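Unit 6: Heat pumps, or how to move heat you already own
Course notes, revised November 6, 2023

Carry over from last time: the house on Katsaros Street, 19 kW gas boiler, insulation last thought about when disco was current. Keep your worksheets. We are going to be rude about that boiler again.

A furnace makes heat. A heat pump moves it from a cold place to a warmer one, exactly as your refrigerator does, except that the cold place is your yard and the yard does not keep milk in it. Moving heat takes less energy than making it. The ratio of heat delivered to electricity used is the coefficient of performance, or COP. At a COP of 4, one unit of electricity gets you four units of heat in the living room. This is the point at which someone every year accuses me of breaking the first law of thermodynamics. The other three units come from outdoors. The law is fine.

COP falls as the gap between outdoor and delivery temperature widens. Brochures quote it on a mild day. Read the small print on the Trameck data sheet in your packet and find the cold-weather number, which is on the back, in gray.

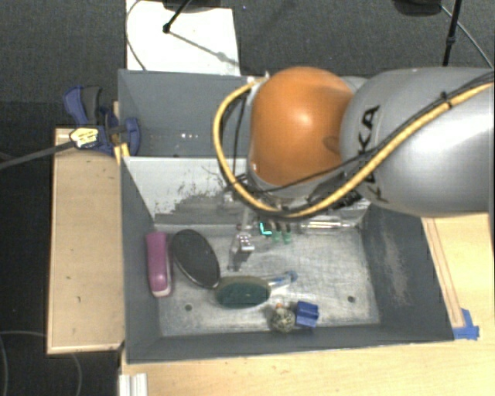 Parvathi Rodrigues wrote in the margin of last year's notes that the small print is only half the trouble, and that an oversized unit on a mild day will switch on and off until its owner sells the house. She is right, and I have stolen the point for this section. Size for the load you calculated, then stop. Installers add a bit for safety, the wholesaler adds a bit for luck, and you end up heating a bus station.

Worked problem. A house needs 12,000 kWh of heat a year. With a seasonal COP of 4, electricity use is 12,000 / 4 = 3000 kWh. Repeat with a seasonal COP of 2.5 and you get 4800 kWh. Same house, same winter, larger bill - and most of the difference is often down to radiators that want very hot water.

Terms to know: COP, seasonal COP, defrost cycle, flow temperature, short cycling, balance point. "Efficiency" on its own will lose you a mark.

Reading: Rajan, chapter 14. Skip the section on the Dreltetti compressor unless you are fond of valves.

For next time: redo the Katsaros Street load with the attic insulated, and bring both answers. Pencil is fine. Confidence is optional.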